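About Hovico

Posted in December by Marek Bartoš

Print this page | E-mail this page

Hovico tests and repairs humanoid robots that work in ordinary rooms: kitchens, break rooms, small offices. We are a company of 33 people, and most of us started out as service technicians. Edgardo Manalo and Teodoro Soriano set up the business after several years of fixing other firms' arms and grippers. Efren Sison joined to run the test rooms and still does.

People who look us up often want to know about the dropped grip fault, so we keep the account on this page.

We were running a long handling test for a customer, Lasturholm. The robot had to take a closed bottle from a desk, carry it a short distance and set it down again. It had done 2,439 cycles with no error in the log. On the next one the hand opened during the carry. The bottle hit the floor and the cap held. The robot then did the worse thing, which was to keep walking and finish the motion as if it still had the bottle. It put its foot down next to the bottle and came close to falling.

Mark Anthony Talavera was at the stop button and cut the drive power. Nobody was hurt. The robot was on its support line and did not go down. 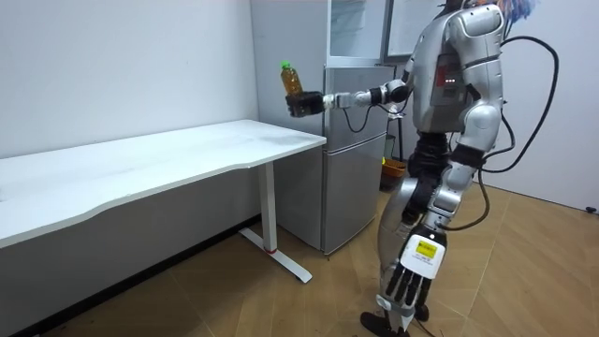 It took us three weeks to find the cause. We first suspected the finger motors and changed two of them, and that was wasted time. The fault was in a connector in the forearm. When the elbow was nearly straight and the wrist turned inward, the cable pulled on the connector and the hand lost its signal for 310 milliseconds. The hand was set up to relax on a lost signal. The arm controller was never told, so it carried on.

There were two mistakes in this and one of them was ours. The connector was a supplier part with too little slack behind it. The hand setting was our choice, made early on so that a person's fingers could not be trapped, and we had not gone back to check what it meant for a robot holding something and walking.

What we changed:

- The hand now holds its last position on a short signal loss and reports it. It opens only on a release command or from the manual lever.
- The arm and legs stop if the hand stops reporting.
- Forearm cables are checked through the full range of the elbow and wrist before any carrying test.
- Every fault that leads to a stop is written up the same day and sent to the customer, including the ones we caused.

We reran the test for more than 900 hours with the new settings and had no repeat. We did have one false stop, from a loose plug, and that is in the report too.

Most of our work today is this sort of thing. Customers send us a robot with a fault they cannot reproduce, and we run it until we can. We also train service staff at our own site. Teodoro teaches the stop and recovery course, and Efren takes the cable and connector day.

Copies of the full grip fault report are available from the front office.

Related pages

Stop and recovery course: what to bring
How to pack a robot arm for shipping
Zollar joint tester: notes after one year
Estrella walking trials, second report
Working at Hovico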